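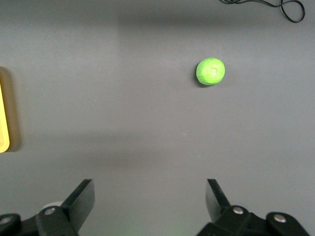

The green one on my table, cable still not put away

Clay (or foam?) ball gone creased and stiff - can it be saved, and how do I store the rest?

Asked 5th September in Crafts & Kids' Stuff
237 views

Hi all! I have a small lime green ball that came out of a mixed tub of modeling stuff I picked up at a yard sale, and I'd love some help working out what it is and whether I can get it soft again. The tub had no label on it apart from a half-peeled price sticker, so I don't know if it's air-dry clay, oil clay, that squishy foam clay, or something else.

What I can tell you: it's a really bright green, close to yellow where the light hits it, and it has little creases and flat spots all over plus a dimple near the middle. If I push on it with my thumb it gives a tiny bit and then goes back. It doesn't smell like much. It doesn't leave anything on my fingers either. It weighs next to nothing, which made me think foam, but my sister swears it's regular play dough that has dried out.

I've already tried rolling it between my hands for the length of a whole TV episode. It got warmer and I got bored. The creases are still there.

Two questions really:

Can I soften it, and with what? I've seen water, lotion, baby oil and the microwave all suggested and I don't want to do the wrong one first and wreck it.

And how should I keep the other colors? There are 11 lumps left in the tub and most of them are still nice. I have a couple of Steltik snap boxes, but I've had cookies go stale in those so I don't trust them much.

Also, my table is a smooth matte gray thing and I'm a bit nervous about stains. It's already got a ring from a coffee mug that I've been hiding under a place mat since March. Thanks in advance!

3 answers

Answer 1 (marked as helpful by the person who asked)

Going by the weight and the way it springs back, I'd bet on foam clay, the light fluffy air-dry kind. I run a craft table at our library and we go through a silly amount of the stuff. It feels like marshmallow when it's fresh and like a pencil eraser when it's cured.

If yours is cured all the way through, it won't come back, sorry. If only the outside has set, you have a decent chance. Try this:

Tear or cut the ball in half and poke the middle. Soft and stretchy inside means it's worth saving. Rubbery all the way through means it's a bouncy ball now.

If it's soft inside, peel off the worst of the skin and throw that bit out. Wet your fingertips - just wet, don't run it under the tap - and knead for a few minutes. Put it in a zip bag with a damp piece of paper towel and leave it overnight. Knead again in the morning and add another couple of drops if it's still cracking when you stretch it.

Please skip the microwave. I tried it once with a pink lump and the staff room smelled of it for days.

For the other colors, wrap each one in plastic wrap with the air squeezed out, then put them all in one zip bag, then into your box. The box isn't doing much work at that point so the Steltik ones are fine. I use the Arkard tubs with the rubber ring, but that's mostly so I can stack them. Keep dark colors away from light ones or you'll have a gray patch on your yellow.

On the table, bright colors can leave a tint if you mash them down wet and walk away. I work on a sheet of parchment paper taped at the corners. If you do get a mark, dish soap and a soft cloth first, and test anything stronger on the underside.

Answer 2

lotion. plain hand lotion, works on every dough i've ever had. my kids leave theirs out all the time. if it doesn't work just buy more, it's cheap

Answer 3

I'd go a little slower than the answer above with the lotion. It's great on flour-type play dough, but on foam clay it made mine slimy on the outside and it never dried properly after that. Half a pea of it on a small piece first, maybe.

Your sister could still be right, by the way! Easy way to check is to pinch off a crumb and drop it in a glass of water. Old play dough goes cloudy and mushy after a while. Foam clay mostly floats around looking the same, and oil clay sinks and doesn't care.

If it does turn out to be oil clay (sometimes they mix it all together in those tubs), water is no use at all. Warm it in your hands or leave it in a sunny window for an hour, and keep it off the bare table, it can leave a greasy patch.

If it's past saving I'd keep it anyway. I've got a hard orange one pushed onto the end of a knitting needle so the stitches don't slide off.

Comment from the person who asked

Cut it in half last night and it's soft in the middle! It's in a bag with the damp paper towel now. Crumb test says foam clay so I'm going to be unbearable to my sister. Any thoughts on the mug ring are still welcome.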